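**Progress report no. 3, project Skenent**
To: Funamness, research grants
From: Jouko Heiskanen, Surard
November 12, 2020

Dear all,

I report here on the work done since the last payment. The plan for this period had two parts: to collect new demonstrations of grasping with the camera at the wrist, and to test if our method, which we call Tipoki, can handle transparent objects with that camera only. The first part is finished. The second part is finished for upright objects and still open for the others.

**1. Data collection**

In October we recorded 654 demonstrations. After checking, we removed 82 of them. In most of the removed ones the operator had stopped in the middle and started again, and the method learns this hesitation very easily. We keep the removed recordings on a separate disk in case they become useful for the study of recovery motions.

The work place is a light table against a white wall. We chose these pale colors on purpose. With a dark table the edges of a clear object are easier to find, and the results would look better than they should. The objects are mixed plastic items, some with color and some without.

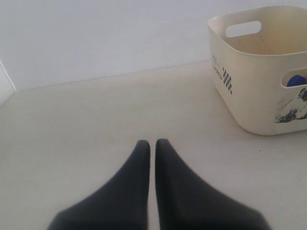 The operators also received a new written instruction, two pages long. It says how fast to approach, when to close the fingers and how long to wait before lifting. I should have written this already in the spring. The recordings made after the instruction are much more similar to each other, and the training became more stable.

**2. The method**

Tipoki doesn't try to build a full shape of the object. It looks for small changes between one camera image and the next while the hand moves slowly, for example a reflection that slides along a curved wall. From these changes it guesses where the two sides of the object are, and it places the fingers there. As the fingers are always in the view, they serve as a fixed reference, and we could leave out one calibration step that was in the original plan.

For clear tubes held upright, the method gave the correct grasp in 70 percent of the trials. The older method, which uses single images, stayed well below this on the same table.

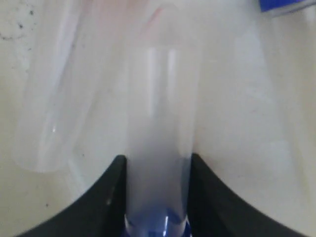 The most common error is still the depth. The sides of the object are found correctly, but the hand stops too early and closes above the right place. We also see errors when two clear objects lie one over the other in the image, as the method can take a reflection from the wrong one. I expect that a longer sequence of images will help with the second error. For the first one I don't have a good solution yet.

**3. Changes to the plan**

We would like to move the tests with lying and leaning objects to the next period. The budget isn't affected. The time reserved for the second arm was not used, and I ask for permission to use it for these tests. It is 10 working days.

**4. Next steps**

- Train again with the longer image sequence.
- Repeat the upright test with a different lamp position.
- Start the tests with leaning objects, if the change above is accepted.
- Send the draft of the method paper to Funamness for comments.

The cost table is sent in a separate file, in the same form as last time. If something in the numbers isn't clear, please write to me directly.

With kind regards,
Jouko Heiskanen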